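Arkport Garment Handling Kit
Two-arm grasp and unfold package for research cells

Product status: current. Page revised November 2019.

Overview

The Arkport kit is a set of fingers, wrist camera brackets and control software for picking up soft clothing with two arms. It was developed at the Grerkstead test site for one purpose: to take a garment of unknown shape, hold it up and find a second grasp point without laying it flat on a table first. The method is called Espinoza regrasp after the software branch it began on, and the name has stuck in the menus.

The kit is supplied without arms. Any pair of arms with a shared base frame and a common clock can be used, and the two need not be the same model.

Principle of operation

One arm holds the garment in the air. The head camera looks for the lowest visible part of the hem, and the second arm approaches that point from the side. Knitted cotton keeps swinging after the holding arm stops, so the approach is planned against a short prediction of the cloth and corrected from the wrist camera over the last part of the move. The prediction is refreshed at 30 Hz. If the target has drifted by more than 28 mm by the time the fingers are due to close, the approach is dropped and planned again.

Dark, plain garments are the hard case. A printed motif gives the tracker something to hold on to, and the result is usually better on the side that carries one. 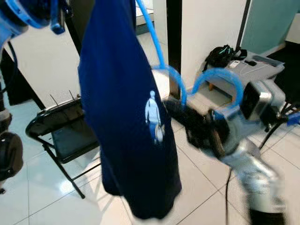

A reader of the first version of this page wrote to ask whether the swing could simply be waited out. We tried that at Zolitz with heavier shirts and the cycle time doubled, the note went on, and the hem still curled away from the fingers when we touched it.

Waiting is available as a setting (Settle Before Approach, off by default). In our own trials it made little difference to the grasp rate on light knits and cost several seconds per attempt. It is worth turning on for towels and heavy fleece.

Test results

The August trial covered 2,000 grasp attempts on adult T-shirts and children's tops. Attempts were logged as held, slipped or missed. An attempt counted as held only if the cloth stayed between the fingers through a lift of 50 cm. Most slips came from grasps on a single layer close to the hem stitching. Misses were mostly timing errors, and fell sharply once the two arm clocks were synchronised in hardware.

Bunched cloth is a separate class in the log. A bunched grasp is secure but says little about where the rest of the garment is, and the planner treats it as a holding point only. It will not try to spread the cloth from there.
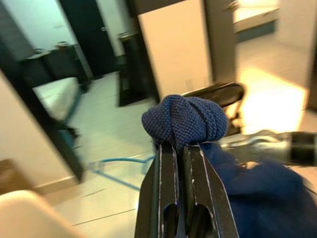 The class can be switched off for users who only need pick and drop. Doing so shortens the planning step but also removes the check that stops the second arm from pulling against a tangle, so the force limit should be lowered at the same time.

Supplied parts

Finger pair, flat, parallel closing (two sets)
Wrist camera bracket, left and right
Sync cable and junction box
Software licence, one cell
Calibration card

Notes on installation

Route the wrist cables with enough slack for full rotation of the last joint – a tight loop will pull the camera off its calibration. Strong side light on a glossy floor can upset the cloth mask. Calibrate with the room lights set as they will be in use.

Fingers are a wearing part. Scratches on the outer faces are harmless, but nicks along the gripping edge catch on fine knits and should be dressed or the pair replaced.

Not suitable for wet garments, lace or anything with loose metal fittings.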